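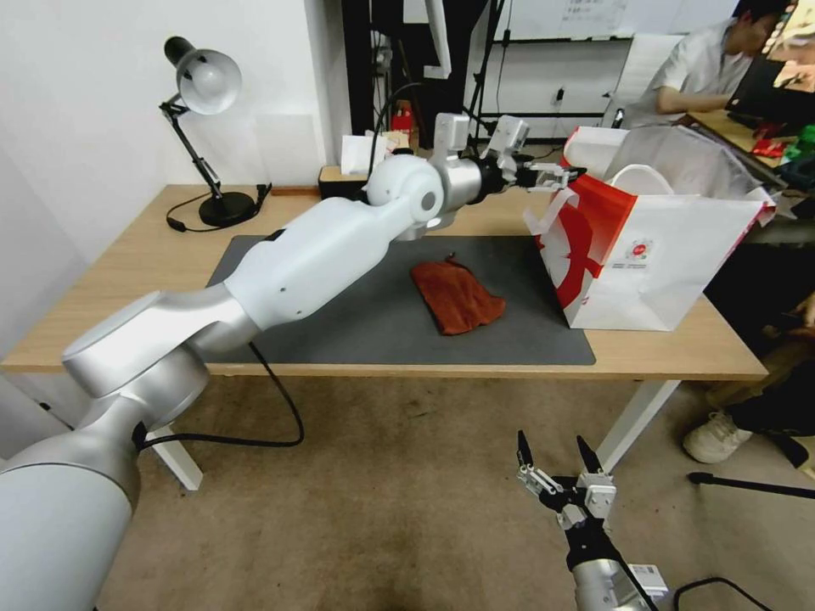 Why I'm making you do the boring squats

September — by Valdis Jõgi

Hi again, Trulloden people! The summer crowd has drifted back in, the parking lot is full by 6, and I've had the same question from pretty much everyone in the evening group: when do we get to go heavy?

Soon. But first you're stuck with me and tempo squats for a while. Four counts down, a pause at the bottom, then stand up like you mean it. I know they're dull. I did them myself all through August with an empty bar and I complained the whole time (ask anyone on the platform next to me).

The trouble is that most of us spent the summer hiking, swimming, or lying on a dock, and our legs remember the old numbers better than our knees do. Last fall I let folks jump straight back to their spring weights, and by the third week I had a line of sore backs at the front desk. My fault. So this time we start at 60 percent of your old best, and we stay under 80 until your sets look the same from first rep to last.

If you lost your spring numbers, email me and I'll dig them out of the old binder — my handwriting is awful, but I can usually read it.

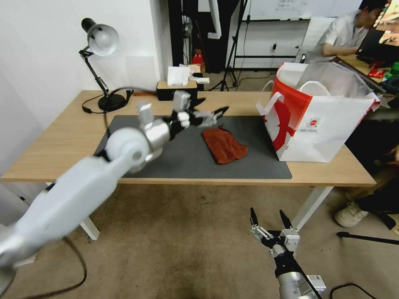 The Munshi Challenge is back

Yes, the rowing thing! You get 16 sessions to row as far as you can, 1,000 meters at a time, and you can split the work with a partner. We had nearly 40 pairs last year and I'd love to beat that. Sign-up sheet is by the water fountain. Please write your last name too, we had three Daves.

One more bit of housekeeping: the Dinance mobility class moves to 8 in the morning, same room. Bring your own strap if you have one. And the back rower with the squeaky seat is getting a new seat, so leave it alone for now — I mean it.

See you on the floor,
Valdis

Comments (3)

kettlebell_jo: Can we switch partners halfway through? Mine travels for work.

Marty R.: The pause at the bottom is pure evil. My knees feel great though.

Valdis: Jo, yep, just tell me before you switch so I can fix the sheet.

You're getting this because you signed up for the Trulloden newsletter. Unsubscribe or change your email settings at any time.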